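Neltia Bin Liners, Small, Roll of 38

Reviewed by Keith Sutcliffe, Mon 5 August

I have reached the age at which I hold views on bin liners. My daughter finds this sad. She also takes a few off the roll every time she visits, so I don't weigh her opinion very heavily.

For years I bought whatever the shop at the bottom of Callutbridge had by the till, and for years I carried teabags to the back door in a bag that let go of them at the mat. Kirsty Rutherford next door swears by the Neltia ones, and she composts, so I gave in and bought two rolls.

Strength

Good. I filled one with wet potato peelings and a chicken carcass and walked it to the end of the drive, where I met Tane Donnelly and had to hear all about his hip. It held for the whole hip. The bottom seam stretched a bit and went cloudy, but nothing came out on my slippers.

Tearing them off

Less good. The perforations are more of a suggestion. One bag in every few comes away with a bite out of its neighbour, and finding which end opens is still the same old business of rubbing plastic between finger and thumb and muttering. The Jamthorpe ones have a printed arrow. I never thought I would miss an arrow.

Fit

They are cut generously, so on a little bin you get plenty hanging over the outside. I prefer that to the tight sort which pings off the rim as soon as you drop in an apple core. If you like a bathroom bin to look smart, you may disagree, and you may also have more time than I do.

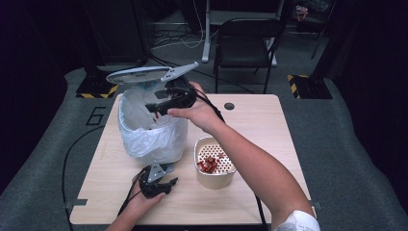

Smell

They come in plain or "meadow". Get the plain. I have stood in a meadow and it did not smell like a taxi.

Verdict

Four out of five, with the missing point for the perforations. I've 33 left on the second roll and will buy them again when it runs out.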